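Last updated 3/13/20 (Ravinder, sorry, the old version was worse)

# About the Vellinia Fellowship

We're a small lay fellowship in Brevwood. We read the lives of the saints together, out loud, and we pray the evening office. That's most of it really. Founded by Shanti Vishwakarma and Harish Tiwari in Harish's front room, with one borrowed copy of a lives of the saints that had lost its back cover and most of December.

No paid staff. No building of our own — we use the Tiwari house for readings and the side chapel at St Anselm's for the office, by kind permission of the parish.

## Where the name comes from

Gets asked a lot. Vellinia was the name of the house where Shanti's grandmother taught catechism. Not a saint. Please stop writing in to ask for her feast day, there isn't one.

## What we do

**Readings.** One life per evening, start to finish if it's short, in parts if it isn't. Someone reads, the rest listen, then tea. We don't skip the odd bits. If the old book says a raven brought the bread then we read that a raven brought the bread, and anyone who wants to argue can do it over the tea. People do. The evening on St Christopher went on till nearly midnight and Harish had work next morning.

**Evening office.** Said, not sung, unless Pranab is there. Books provided. If you've never done it before just sit near someone who has and turn the pages when they do.

**The lending shelf.** 474 books at last count, in the hall and up the stairs at the Tiwari house. Mostly lives and letters, a fair bit on the Desert Fathers, a run of old parish magazines that we ought to sort. Borrow what you like, write it in the blue notebook. Ravindra Sisodia looks after the notebook and he will ring you.

**Skiso.** Our newsletter. Named after a misprint in the very first issue that was meant to say something else altogether, and we've forgotten what. Comes out when it's ready. Has the reading list, prayer requests, a short life written up by one of the members and usually a correction to the short life in the issue before. Posted or emailed, say which.

## What we believe

We're Catholics, most of us. Two or three Anglicans and one gentleman who says he is still making his mind up and has been very faithful in coming. We hold what the Church holds. On the miracle stories we leave room — some of us take every one as it's written, some think a good few grew in the telling, and Shanti's view is that a story can have grown and still be pointing at something that happened. We've never made anyone sign up to one side or the other.

What we do ask is that you don't laugh at a reader. Laughing at the story is alright sometimes. St Philip Neri would of wanted it.

## Who's who

- **Shanti Vishwakarma** — chooses the readings, leads the office
- **Harish Tiwari** — host, kettle, keys
- **Ravindra Sisodia** — lending shelf
- **Pranab Wijesinghe** — Skiso, and music when there is any
- **Ravinder Fraser** — this website, letters, anything that needs a stamp

Ravinder and Ravindra are two different people. Check the envelope please.

## The pilgrimage

Every summer, on foot, 15 miles over 2 days, to the well at Coldmarsh and back by coach. Slow pace. We read the life of whichever saint the group picks, a chapter at each stop, and say the rosary on the long flat stretch by the canal. Sleeping is on a church hall floor so bring a mat. Children welcome with an adult. Dogs have come before and behaved better than some.

Last year's walk raised £1,466 for the parish hardship fund, thank you to all who sponsored. This year's route was fixed at the Febuary meeting and is the same as last year's.

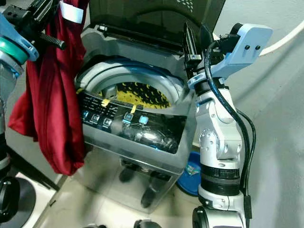 Names to Shanti as early as you can, she has to tell the hall how many. There's a form but a note with your name and a phone number does just as well. If you can't walk and want to join us at the well, say so on the note and Harish will see about a lift.

## Coming along

Just come. Readings start at half seven, door's on the latch, go straight through to the back. Shoes off if it's been raining. You don't need to read aloud your first time, or ever. No charge — there's a dish by the door for the tea and the postage and it's fine to walk past it.

If you'd like a particular saint read, tell Shanti. The list is long but she does slip things in, specially for a name day or an anniversary. Prayer requests go in the box at St Anselm's or by letter to Ravinder. First names only, we read them out.

Next reading is St Cuthbert, part one, the bit with the otters. Part two when Pranab has found the book.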